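Flatware bench notes: the copper-toned dinner fork
2 min read

2023-01-10

Good day at the bench! Fork notes first, while I still remember them.

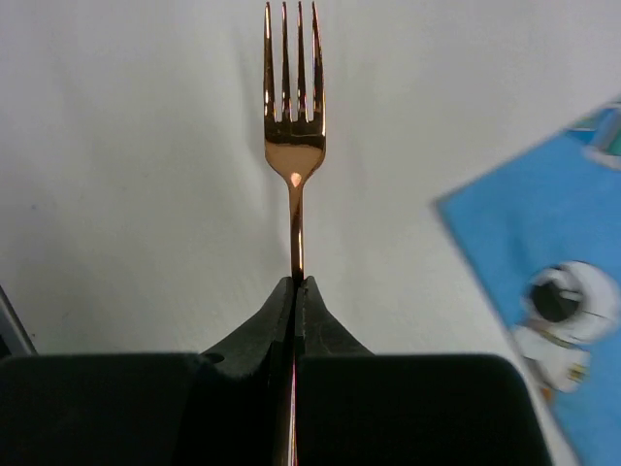

I've been going back and forth on finishes for the Fornlow table setting since before the holidays, and I think I'm done. The rose-gold wins. I had plain steel and a brushed black one from Silta next to it all morning and kept drifting back to the pink (Berenice caught me at it twice).

What I like best is how much the color moves. Tip it toward the window and it goes nearly orange, tip it back and it's brown like an old penny. The shape helps too: four slim tines and a long narrow handle, so it looks lighter than it is. Mine came out at 32 grams on the small scale. The Silta was 9 grams heavier and you feel every one of them by the end of a meal.

Wash test: 17 rounds so far on the spare fork, ordinary detergent, hot cycle. No dulling on the tines that I can find with the loupe. There's a faint haze low on the handle, but it wiped off with a damp cloth, so I'm calling it water marks for now. Must use the soft water next time and see if it comes back.

Things that bug me:
- fingerprints. So many fingerprints. Keep a cotton cloth in the drawer.
- the lemon soak is still not done. Dulce wants vinegar as well, and she's right, people do put salad dressing on forks!
- the knife from the same set is a shade yellower. Side by side at dinner you'd notice. Ask Cuevas if it's a different batch.

Prices came in for 400 place settings and they're better than I feared. Not deciding anything until the knife question is answered, but I did move the steel samples back to the bottom shelf.

Next: spoons, finally. The soup spoon has a gorgeous deep bowl and I want to start the wash rounds on it before February.

Comments (3)

Dulce Lozano
Vinegar AND mustard please. Mustard ruined my aunt's whole set.

Berenice Bautista
It was three times, I was counting. The cloth is in the left drawer.

destthorpe_mike
Did you check the knife under the daylight lamp? Ours looked yellow too until we changed the bulb.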